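Student Project Report: A Stair Street and 2 Courtyards for Lower Rallville
May 2021, by Skye Urquhart

Our studio was given a former brick depot at the foot of Rallville and told to find a use for it. The brief ran to 596 words, of which 400 concerned parking.

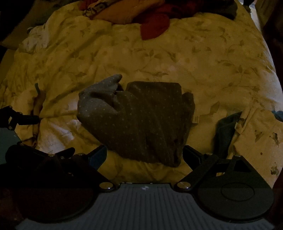
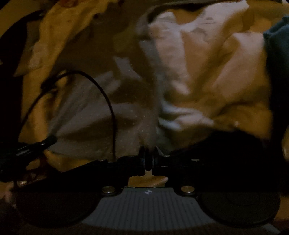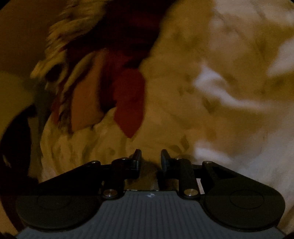
Emlyn Hopkin thought the whole scheme should begin with the stairs, and said so until we drew them. People already cut across the depot lot to reach the upper streets, so we made their shortcut official and hung the building off it. A public stair climbs through the middle. Workshops open onto the lower landing, a reading room onto the upper one, and a courtyard sits on each side.

The depot shell stays. We take off the back half of the roof, which the December snow had already started on, and put a timber frame inside the walls. Total floor area is 510 square meters, down from a first draft that would have needed its own zip code.

The ramp was our hardest problem. At a legal slope it wanted to be longer than the site, and for two weeks it was the site. In the end it wraps the east courtyard and doubles as seating, a phrase every student project must contain.

At the final review we were asked where the rainwater goes. It goes to a cistern under the lower landing, drawn the night before. The section still shows it a little too close to the footings, and that is the next thing to fix.

Comments

Jonas Schnyder: Nice section. Where do the delivery trucks turn?

Ainhoa Rivas: I walk that shortcut daily. Please put in a handrail on both sides.

Skye Urquhart: Handrails, yes. Trucks, we're working on it.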